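Home / Our Work / Galleries

Working Beside Miah: A Gallery from Furnitz and Sonuten

Posted January 8, 2024

I've wanted to put this page together ever since the first arm was bolted down in our packing hall, and I'm so pleased it's finally up! Furnitz has been sending lamps, vases, cushions and small tables out of Isville for a long time, and for nearly all of that time every single item was lifted, wrapped and boxed by hand. Last July we started sharing the job with Miah, the packing system made by Sonuten across town. There are two arms, one on each packing line, and they've changed my working day more than anything since we got rid of the paper pick sheets.

I pack on the early shift and I'm also one of the people who trained on the new system, so I got asked to write the words. I was told to keep the introduction short and I've tried.

What changed on the floor

The biggest difference is where we stand. Before July you had a bench, a tape gun and a stack of flat boxes, and you stayed there till break. The bench was yours (woe betide anyone who moved your tape) and whatever came down the rollers was yours too. Now the arms take the small regular goods: candle holders, mugs, picture frames in their sleeves, anything that goes into a standard carton with a paper wrap. We take the awkward stuff, and there's plenty of it. Lampshades. Mirrors. A ceramic rooster that comes in three finishes and has caused more grief than the rest of the catalogue put together.

On a busy day the hall puts out 2,000 parcels. We did that before Miah too, in the run-up to the holidays, but we did it with overtime and sore wrists. This past season we got through the rush on regular hours, and I was home for dinner all through December. My kids noticed. I think the dog noticed.

The sound is different as well. Tape guns are loud, if you've never worked near a row of them, and with fewer going at once you can hold a conversation across the line. Somebody brought in a radio in September and we can hear it.

Learning the new jobs

Every packer was offered the training. It ran over a couple of weeks, on paid time, split between our lunchroom and the hall. We learned how to start and stop a line safely, how to clear a jam, how to tell the system that a product has changed shape or packaging, and when to leave it alone and call Sonuten. That last one takes some practice! The temptation is to reach in and straighten a box, and you don't do that. You press pause, wait for the light, then open the gate.

There's a job on each shift now called line lead, and it rotates. When you're lead you don't pack. You watch both arms, read the error screen, top up paper and cartons, and decide what gets moved over to the hand benches. I was nervous the first time and I'd now happily do it all week. It suits people who like to fiddle with things and it suits people whose backs have had enough of lifting. It comes with an hourly premium, which we asked for and got.

Not everybody likes it. A few of the crew prefer a steady bench and a steady rhythm, and they've kept that. The rotation is by choice, and you can swap out with a day's notice.

The grumbles

I said I'd put these in, and management agreed to leave them alone.

The arms are fussy about lighting. When the loading door is open on a bright afternoon, the left-hand line slows right down and you get a string of "item not found" messages for a mug that's sitting in plain view. We've hung a curtain of plastic strips on the door and it helps.

The error messages were written by engineers. "Grasp confidence below threshold" means it isn't sure it can pick the thing up, so why not say so? Sonuten has been rewriting them with us, and the new ones are much better. We got to vote on some of the wording, and "Can't get a grip on this one" won by a mile.

Breaks got a bit muddled in the first month. When everyone was on a bench, we all stopped together. With the arms running, somebody had to stay on the floor, and the early version of the schedule had the line lead eating lunch alone at half past two. We raised it and it was fixed: the lines now stop for lunch. They catch up fine.

And the paper wrap. Miah uses more of it than a good packer would. I can do a mug in one sheet with a tuck, and it uses a sheet and a half every time. I'm told this is being worked on. I'm watching.

How an arm gets to know a mug

This was the part I knew nothing about, and I've become a proper bore on the subject. I had pictured somebody typing in measurements. What Sonuten does is have people do the job with a gripper they hold in their own hand, with a camera on it, so that every pick and place is recorded from right behind the fingers. The recordings are then used to train the arm. For a new product they ask for 300 recordings, with the thing sitting at different angles, near the edge of the table, tipped over, half behind something else.

Those of us who pack for a living were invited over to take part, and I'd urge anybody whose workplace is going through this to ask for the same. We know things that aren't written down anywhere. You lift a wine glass by the bowl and never the stem. You set a vase down heel first, then let it come level. With a frame you keep off the corners. All of that goes in through your hands as you work the gripper, and months later you see the arm set a vase down heel first and you feel ridiculously proud of it. I do, anyway!

It takes a while to get used to. The gripper has only two fingers and you've been using ten your whole life, so you're clumsy for the first hour. You also learn to slow down. Packers are quick by habit, and quick recordings have to be done over. The Sonuten people were patient with us and we were (mostly) patient with them, especially when they asked us to explain why we'd turned a box a certain way and the only answer was that it felt right. A couple of them came back to our hall afterwards and packed for a morning. They were terrible at it and very good sports.

The gallery

In the workshop, with the hand-held gripper close up and its curved tan finger insert right in view. Past it are the white table and a small bunch of yellow-green artificial flowers, with people on the go farther back.

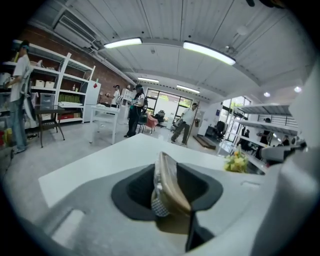

Did anyone at Furnitz lose their job when Miah came in?
Nobody was laid off. The packing crew is the same size as it was before, and the company put in writing that the arms would not be used as a reason to cut permanent positions. What did change is seasonal hiring: fewer temporary packers were brought in for the holidays than in the year before. Some of us have mixed feelings about that, as plenty of the permanent crew started out as seasonal workers, me included. We've asked for the temporary roles that remain to come with the same training everyone else got, and the company has agreed to it for the coming year.

A few other things people ask me

Visitors always want to know whether it's safe to stand near the lines. The arms work behind gates, and a line stops when its gate is opened. We test the gates at the start of every shift and sign the sheet by the office door.

They also ask if the arms are faster than we are. On mugs, a good packer will beat one over ten minutes and lose to it over an afternoon. On lampshades there's no contest, and I hope to have my job on lampshades for years to come.

And several people have asked whether it gets boring. I thought it would! I find the opposite – there's more to think about in a shift, and I talk to more people than I did when I was parked at a bench. Ask somebody who loved their bench and you'll hear something else, and they've got a point.

What's next

The glassware trial starts once the new padded trays arrive. They're late, so don't ask me for a date. After that, Sonuten would like to try cushions, which are soft and squashy and will be very funny to watch. The crew will be going across again to make the recordings, and there's a sign-up sheet in the lunchroom beside the kettle. You don't need to have done the line lead training first. Wear comfortable shoes, and eat before you go.

If you work at another warehouse or shop in Isville and would like to come and see the lines running, ring the front desk at Furnitz and ask for a floor visit. We do them on the early shift, when it's quieter, and you'll need closed-toe shoes.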